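Sat 24 October

So I spent two days as an extra on a film shoot, and I have opinions now. Mostly about sandwiches, but some about movies too.

It started in August, when a flyer went up in the window of the hardware store in Witon. A small production called Skulum was going to shoot a few weeks of scenes in and near town and they wanted locals for the background. No experience needed, bring your own shoes, dull colors please. I have never acted in anything past a third grade play where I was a cloud, but I do own a lot of dull clothing, so I sent in my photo and my hat size (they asked!) and forgot all about it.

Then I got the email. Call time 5:40 in the morning, parking behind the old Cronin feed mill, a shuttle van to the set. I had pictured something like a circus pulling into town, with trailers down both sides of Main Street. What I found was a gravel lot, a tent, a very long folding table of bagels, and a bunch of people in puffy jackets talking quietly into radios. There were 40 of us extras, and we all did the same thing, which was stand near the bagels and pretend we weren't cold.

The movie, as far as I could gather, is about a ferry that stops running and what happens to the town on the other side of the lake. I say "as far as I could gather" because extras don't get a script. You get told "you're waiting for the ferry and you've been waiting a while," and off you go. I waited for that ferry from sunup until lunch. I waited for it sitting on a suitcase, then standing next to the suitcase, then walking past another guy's suitcase. By noon I was truly annoyed at the ferry company.

What surprised me most was how much of the day goes to light. A cloud would drift over and everything would stop, and then the cloud would leave and everybody would run back to their marks, and then some other cloud would show up. The camera people have a little dark glass they look at the sun through, and they'd call out how long we had. "Two minutes of sun!" Then a scramble. I started watching the sky the way my dog watches the fridge.
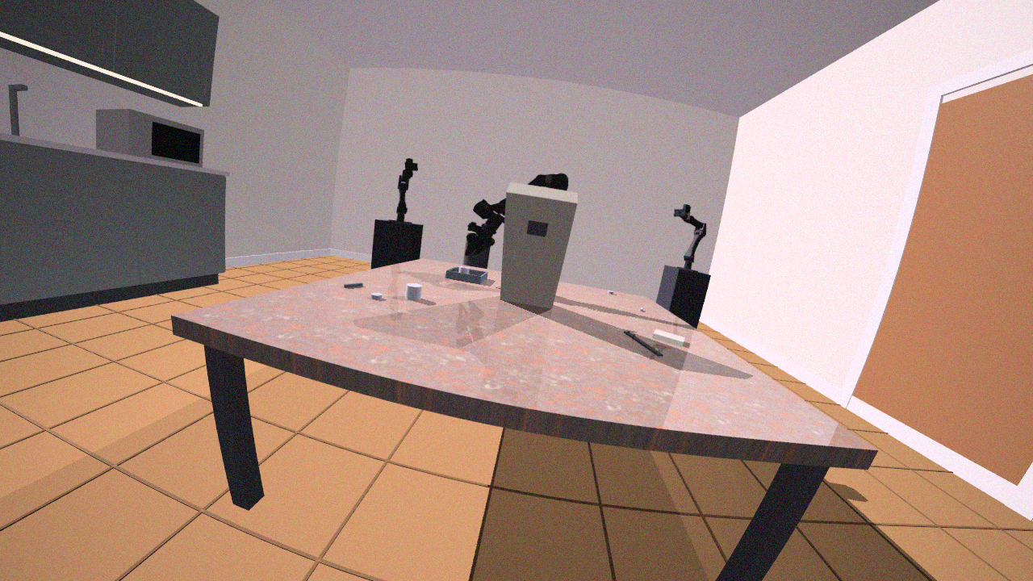 Lunch was really good, by the way. I know people joke about film catering, but there was a lentil soup I would happily pay for, and a tray of those sandwiches with the fancy mustard. I had two. The crew eats first, then the cast, then us, and there is no arguing with that order because half of them had been up since three hauling cable down to the dock.

The second day they moved us over to Mukard, the little village on the far shore, and that's where it got fun. They had dressed the whole street for the seventies. The bakery had a new sign, the parking meters had been swapped out, and somebody had parked a mustard yellow station wagon outside the post office that I wanted to drive home. My job was to carry groceries across the street while the lead actress ran the other way. We did it so many times that the celery in my bag started to droop, and a props person came over and gave me fresh celery. I love that there's a person with backup celery.

I also learned that you can't look at the camera, and that the second you're told not to, it's all you can think about. I looked at it on the first take. I got a polite note. I looked at a mailbox for every take after that — if you ever see this movie and notice a woman who seems deeply interested in the mail, hello, it's me.

Was it worth it for the money? Well, it covered my gas and a pair of boots. But I keep thinking about what it did for the place. Witon has 1,703 people in it, and for those weeks the motel was full, the diner stayed open late, and my neighbor rented out her barn for storing fake snow. I've heard folks grumble about the road closures (the Cronin bridge was shut on a school morning, and yes, that was a mess), and next time I'd like to see the notices go up earlier than the night before. Still, I'd vote for them to come back.

They say the film should be done sometime next year, and there's talk of a screening at the grange hall. I've already told my sister she has to come. She wants to know how long I'm on screen, and I said it depends whether they kept the suitcase part.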